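# How a Robot Hand Closes Its Fingers

A robot hand has to do two jobs. It has to move its fingers, and it has to know when to stop moving them. The second job is harder. In a shared workshop, Francine Vachon and Koen Jacobs are building a hand they named Gill, and most of their time goes into stopping.

## Start with your own hand

Hold one hand out flat. Put the fingers of your other hand on the inside of your forearm, just below the wrist. Now make a fist. You should feel something slide under the skin. Those are tendons. A tendon is a strong cord that joins a muscle to a bone. The big muscles that bend your fingers are in your forearm, and the tendons carry the pull along to the bones.

Many robot hands copy this idea. A motor takes the place of the muscle, and a thin cable takes the place of the tendon. Other hands put a very small motor close to each joint and use gears. Gears turn a fast, weak spin into a slow, strong one.

## Joints

A joint is a place where two stiff parts meet and can turn. The simplest kind is a hinge, like the one on a door. A hinge turns one way and back again, and that is all it does.

Each of your fingers has three knuckles. The two nearest the tip are hinges. The one at the base can also move a little from side to side, so you can spread your fingers apart. Every extra way of moving is called a **degree of freedom**. A door has one. More degrees of freedom let a hand do more, but each one has to be controlled.

## Telling the motor where to go

The computer that runs Gill does not understand "close your hand." It understands numbers. Francine wrote a program called Zodance that sends each motor a position. On Gill, position 0 is fully open and position 750 is fully closed.

The motor has a sensor that reports where it is now. The program then does the same thing over and over:

1. Read the position.
2. Subtract it from the position you want.
3. If the answer is big, move fast. If it is small, move slowly.
4. Go back to step 1.

Engineers call this a **feedback loop**. You use one when you fill a glass of water. You watch the level, and you turn down the tap as it gets near the top.

## Testing over a board

Koen tests finger movement over a wooden board before he lets the hand pick anything up. A straight edge is useful here. With the fingers pointing down, he can compare each tip with the edge and see whether one is lower than it should be.

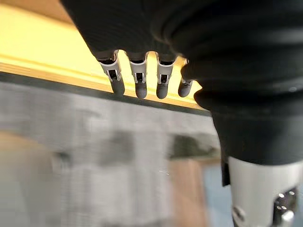
If a finger is out of line, there are two places to look. The first is the number – the program may be sending the wrong position. The second is the joint, which may be loose or rubbing. Koen checks the number first. It takes less time than getting out a screwdriver.

He repeats each movement 52 times and writes down where the fingertip stops. A finger that stops in the same place every time is called *repeatable*. A repeatable finger that stops in the wrong place is easy to fix, as the same correction works every time. A finger that stops somewhere different on each try needs more work.

## Try it with a straw

You will need a drinking straw, scissors, string, and tape. Ask an adult before you start cutting.

1. Cut three small notches along one side of the straw. Do not cut all the way through.
2. Thread the string through the straw.
3. Tape the string to the tip.
4. Hold the bottom of the straw and pull the string.

The straw bends at the notches, toward the side you cut. The notches are the joints and the string is the tendon. Move a notch closer to the tip, using a new straw, and pull again – the finger curls in a different shape.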